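Robotics Lab, Unit 4 handout: vial sorting in simulation
Posted 17th March, read before you come in

Same groups as last time. Repo is called Bepari, pull it again even if you pulled it in September, the old scene file is broken.

Quick recap from lecture. Forward kinematics = joint angles in, gripper pose out. Inverse = the other way, usually more than one answer. Elbow up or elbow down, both can be "right" and one of them goes through the table. For this unit: elbow up, gripper straight down, always. Saves you a lot of pain.

Task. Pick a vial from the rack, move it, put it down upright. Rack sections are numbered, use the numbers in your log, not "left one" or "the end one". Every move has four waypoints: above, down, grip, back up. Do NOT skip the first one. Groups that go diagonally into the rack knock things over, every year. 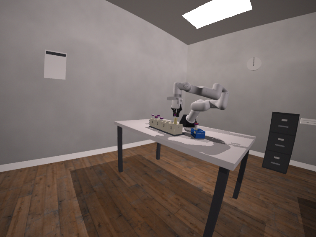

Hover height is set in the config, default 125 mm above the table. You can lower it but write down why. Approach speed slow, travel speed whatever you like, as long as the joint limits hold.

Seeds: use 1126 for the practice run and 3247 for the one you hand in. If you change the seed your results wont match and I can't grade it.

Common problems
- gripper closes too early (check the wait after "down")
- vial tips on release, you are letting go too high
- joint 4 wraps round the long way. Normalize your angles!!
- everything in degrees when the solver wants radians. Yes, still happens

Hand in: log file, your planner code, half a page on one failed attempt and what you changed. Half a page, not three. Plots only if they have axis lables.

Extra credit: swap in the Flimia solver and compare joint paths for the same pick. Same seed, same waypoints.

Next unit is collision checking, skim chapter 6 first.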